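The woman who answers the phone at Gamage

I had been sitting in the parking lot for a while before I worked up the nerve to go in, which is silly, because all I was there to do was ask somebody about buttons.

If you've read this blog for any length of time you know I sew, badly and a lot, and that I have a thing about buttons. So when a reader wrote to tell me there was a shop two towns over that still sold them loose, out of drawers, by the each, I called the number that same afternoon. The woman who picked up said "Gamage" and then nothing else, just waited. I asked if she'd ever let someone come and talk to her for a website. She said, "About what?" I said about buttons. There was a long pause and then she said, "Well, come before lunch, then, I get cranky after."

She'd rather I left her name out of it. "Everybody who needs it has it," she told me. So she's just going to be "she" all the way through, and I hope that doesn't get too confusing. There's only the one of her anyway!

The shop is one long room with a counter down the left side and drawers behind it from the floor to higher than I could reach. I asked how many drawers there were and she knew right off: 744. She knew because she'd had to order new label holders for every last one of them, and the company that made them (Orneo, if you're a drawer hardware person, and I bet a couple of you are) only sold them in boxes that didn't divide evenly. "So I have spares," she said. "I'll have spares until I die. If you know anyone who wants a label holder, send them over."

I started with the question I always start with, how did you get into this, and she made a face.

"I got into it by needing a job. I'd been doing alterations out of my kitchen, hems, zippers, mostly zippers, and I came in here for thread so often that the owner back then said I might as well stand on the other side of the counter. I thought I'd stay through Christmas."

That was in September of a year she wouldn't tell me, except to say that I wasn't born. I think she was being generous, I'm older than I look in my profile picture. She took over the shop in 2000, and she has strong feelings about that date because the sign painter wanted to put it on the window and she wouldn't let him. The shop was a lot older than that and she thought it would look like bragging about the wrong thing.

We got onto buttons pretty fast after that. I'd brought a coat with me, a green wool one I've been trying to finish since before the holidays, and I laid it on the counter and asked her what she'd put on it. She didn't look at the color at all. She picked up the front edge and rubbed it between her fingers, then she folded it over and rubbed it again.

"People match color first," she said. "They come in with a little snip of fabric taped to a card and they hold it up to forty drawers. And I let them, they enjoy it. But a coat like this, what you want to know is how heavy it is and how big is the hole going to be. If the button's too light it'll look like it's floating. If it's too heavy the front's going to pull down on you and you'll be tugging at it all winter."

So what should I use? She pulled out a drawer and put a dark brown horn button on the wool, and then a second one a bit smaller, and then she put the first one back and said to use the second. I would never have picked brown for that green in a million years. I bought them on the spot, seven of them, plus a spare that she wouldn't charge me for.

I asked about the shank, because I've always been confused about when you want a shank and when you don't, and my pattern (it's a Trosico, one of the ones with the tiny printing) just says "attach buttons" as if that settles it.

"On a coat you want some kind of shank, whether it's on the button or you make it yourself out of thread. The cloth has to go somewhere when it's buttoned. If you sew it down flat, all that wool is squashed in there and it puckers around the button, and people think they've cut the buttonhole wrong. They haven't. They just didn't leave it any room."

How do you make one out of thread? She showed me with a scrap of flannel and it took her no time at all. She lays a toothpick across the top of the button, between the holes, and sews over it. Then she slides the toothpick out, pulls the button up so all the slack is underneath, and winds the thread around the slack a few times before tying off. I've seen that in books. I had never seen someone do it while also ringing up a customer for elastic.
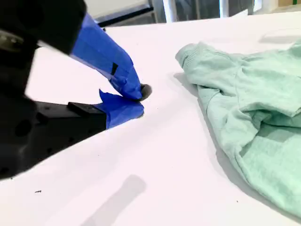
The thread matters too, she said, and here she got a little heated. She doesn't like the all-purpose kind for coats. She keeps a waxed buttonhole twist behind the counter that she'll sell you by the yard if you only need a bit, and she runs every length of it over a lump of beeswax again before she uses it, even though it's already waxed. I asked if that made a difference and she said she'd never tried it without, so how would she know?

I laughed so hard at that. She didn't.

A man came in then for snaps, and I stood back and pretended to look at ribbon. He'd brought his daughter's costume in a grocery bag and he was very worried about it. She talked him out of snaps and into hooks and eyes, and then she threaded the needle for him, wrapped it in a bit of paper with the thread wound around, and sent him off with it. When he'd gone I asked whether she did that for everybody. "The ones who are going to put it off," she said. "If the needle's threaded they'll do it in the car."

I've been thinking about that ever since, by the way. I now have two threaded needles stuck in the arm of my couch and I have in fact mended things.

I wanted to know where the stock comes from, and I was hoping for something romantic, I guess, old factories and so on. Some of it is like that. There's a drawer of carved shell buttons that were in the shop when she got there and that she's never been able to reorder, so she only sells them to people who show her what they're for. (I did ask what happens if she doesn't like what they're for. "Then I'm out of stock.") But most of it comes from Wastura, a wholesaler that sends a fat catalog, and she goes through it at her kitchen table with a pencil.

"They want me to do it on the computer now. I do it on the computer. But I do it with the pencil first, and then I go type it all in. You can't tell the size of a thing on a screen. In the catalog they print them life size and I can put my thumb next to it."

Does she ever get it wrong? Oh sure, she said, and took me down to the far end of the counter to a drawer near the floor that's full of orange plastic daisies. She'd read the quantity as single buttons and it was cards of buttons. She's been selling them ever since, mostly to a preschool. "They're good daisies," she said. "There's just no end to them."

By then it was getting close to noon and I remembered what she'd said about being cranky, so I tried to hurry it along. I asked what she'd tell someone who was just starting out sewing. She thought about it for so long that I figured she hadn't heard me.

"I'd tell them to take the buttons off things before they throw them out," she said. "Shirts, whatever. Keep the whole set on a string together, don't dump them all in a jar. Everybody dumps them in a jar because it looks nice, and then when you need five the same you're there all night with the jar tipped out on a tray."

Reader, I have a jar. I have, if we're being precise, several jars. They're on the windowsill where the light comes through them and I love them very much, and I didn't say one word about it.

The last thing I asked was whether she sews for herself anymore. She said not much, her hands get stiff in cold weather and she's on her feet all day, and when she gets home she'd rather watch something. But she had on a gray cardigan with the most beautiful mismatched buttons down the front, every one different, and I had been staring at it the entire morning. I asked about it and she looked down like she'd forgotten what she was wearing.

"These are just the ones that were left," she said. "When a drawer gets down to one, I can't sell it. Who wants one? So I take it home."

She let me try to guess which was the oldest and I got it wrong, I picked a sort of speckled one near the collar and it was from a batch she'd bought the year before last. The oldest is the bottom one. It's glass and she has to take it off every time she washes the sweater.

I finished the coat last night, or nearly. Five of the buttons are on and they're sitting beautifully, with real shanks, no puckers! The other two I'm leaving until the weekend because I ran out of twist, and I'm not about to use all-purpose after that talking-to. I'll put up pictures when it's hemmed.

A few of you always ask about hours, so: mornings are best, closed for lunch, and bring cash if you're only buying a couple of things. If you call first, don't be thrown by the waiting. She's listening.

Posted Mar 23, 2021 in Sewing, People I Bothered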